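Hesness questions 'dishwasher safe for life' claims on tableware

4 August 2022

Independent kitchenware tester Hesness has today called on makers to drop the phrase 'dishwasher safe for life' unless they can say how long a life they have in mind.

The claim now appears on ranges from Havara and Bakalis, among others. Neither firm would tell Hesness how many washes it was based on. Havara pointed to "extensive trials". Bakalis sent a brochure.

Hesness put 37 bowls and plates through 500 washes at its own test kitchen. By the end, 8 had lost their shine or shown fine cracks in the glaze, the first of them after 374 washes – a little over a year for a household that runs its machine daily.

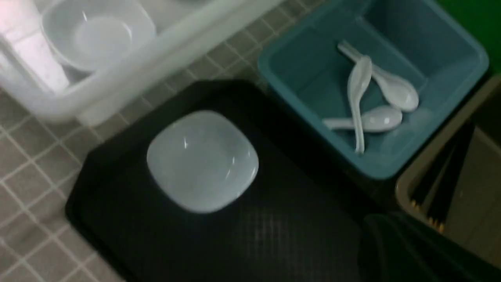
"Perhaps there is a bowl that lasts for ever, but I would like to see the test that proved it," said Aisyah Jugah, head of testing at Hesness. "A number on the box would do. Shoppers can cope with a number."

Retailer Fodora has said it will review the wording on its shelves in October. Hesness notes that it said much the same about 'scratch-proof' pans, which are still on sale under that name.

The full results are free on request from the Hesness press office.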